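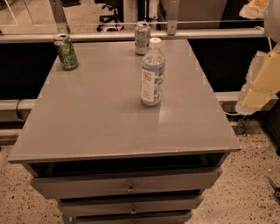
Does the robot know that it is picking up a drink? Wilson Quintero asked us this after the first part of our series, and he also wanted to know who looks after such a machine when it makes a mistake. Thank you for the good questions! We will answer both of them, slowly.

A robot does not know what a drink is. It does not get thirsty. For the robot, a bottle is a shape that stands at a certain place, and a can is another shape. When you reach for a can, your eyes and your hand work together and you do not have to think. A robot must be helped with this, and the help is called setting up.

Let us take a robot called Flerero. It has one job: to take drinks from the top of a grey cabinet, one at a time, and put them in a box.

First, the place. The cabinet must stand still. If somebody pushes it a little with the hip, the robot will still reach to the old place and close its fingers on air. So the people who care for Flerero put small pieces of tape on the floor, and every morning they look if the cabinet is standing at its tape.

Then, the eyes. A camera is the eye of the robot, and it gets dusty like a window. It is wiped with a soft cloth, never with a sleeve. Clear things are difficult for a camera. Look at a bottle of water on a grey top: you see the grey through it! The label and the cap help a lot, for they are not see-through. Shiny things are also difficult. A lamp on the ceiling makes a pale spot on a smooth surface, and the robot can take this spot for a thing.

After this comes the grip. Try it at home with an empty can and a full one. The empty can bends when you press it, and the full one does not. An open can is even harder, because it must not be tipped. The carers choose how strongly the fingers press, and they begin very softly. If the can slips, they add a little more.

Now the arm. Inside it there are motors and cables. Some arms wear a plastic cover, so that drops and dust stay outside. When the cover has a hole, it is changed - and before anyone touches the arm, the power is switched off. This is the most important rule, also for grown-ups.

And when Flerero makes a mistake? The carers do not get angry with it. They write down what happened in a notebook. In one January they wrote 40 mistakes, and six of them had the same cause, a loose screw in the wrist. It was made tight with a small key in less than a minute.

Words to remember
Grip: the way a hand or a robot holds a thing.
Joint: a place where an arm can bend. Your elbow is one.

In the next part we will visit the box where the drinks go.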